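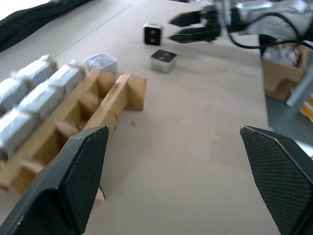 Dirka

Two-arm sorting and packing bench, software and recorded runs

Dirka is the code and data from a two-arm robot bench built in a shared workshop. The arms move small wrapped packets between a box and a divided tray. Each arm has a two-finger gripper and its own wrist camera. The bench was put together by Oksana Lytvynenko (mechanics, wiring) and Agathe Charpentier (control code, recording).

Status

Works on our bench. It has not been tried on anyone else's. The arm driver is stable, the recorder is mostly stable, and the calibration script still needs a person standing next to it with a hand on the stop button.

What is in the repository

driver/ talks to both arms over one serial adapter each
recorder/ writes joint positions, gripper opening and both wrist streams
calib/ camera-to-gripper calibration
parts/ drawings for the finger pads and the camera bracket
runs/ index files only, the recordings are a separate download

Hardware notes

The finger pads have a diamond texture on the inside face. Smooth pads let the plastic wrap slide when the arm sped up. If you make your own, keep the pattern shallow or it snags the wrap.

The tabletop is a flat beige board. A darker board gave us fewer reflections but made the gripper fingers hard to separate from the background.

Trays are corrugated cardboard with crosswise partitions. They wear out. Cut spares from the drawing in parts/ and tape them down at the ends.

Leave slack in the wrist cable. Holovko, the left arm, pulled its connector out twice in February before we made the loop longer. The right arm is called Prekby in the config files. The names matter, as the driver loads joint limits by name.

Running it

1. Power both arms and wait for the status light to stop blinking.
2. Start the driver with the config for your bench.
3. Home Holovko first, then Prekby. Homing them together can bring the wrists into contact.
4. Start the recorder. It refuses to run if either stream is missing.

The data

There are 2,117 recorded runs. Of these, 1,885 are marked complete and the rest were stopped by hand. Stopped runs are kept and have stopped=1 in the index. The first 400 were recorded before the long cable loop was fitted, so wrist rotation is limited in those.

Known problems

Shiny wrap confuses the edge finder. Lower the exposure before changing any thresholds.
Fast moves blur the other arm in the wrist view. The recorder does not flag this.
The two streams can drift apart on long runs. Restart the recorder between sessions.
The Lerau gripper firmware reports "closed" early on thin packets. Use the motor current instead.

Last changed 08/04/2018. Send patches as plain diffs, and say which arm you tested on.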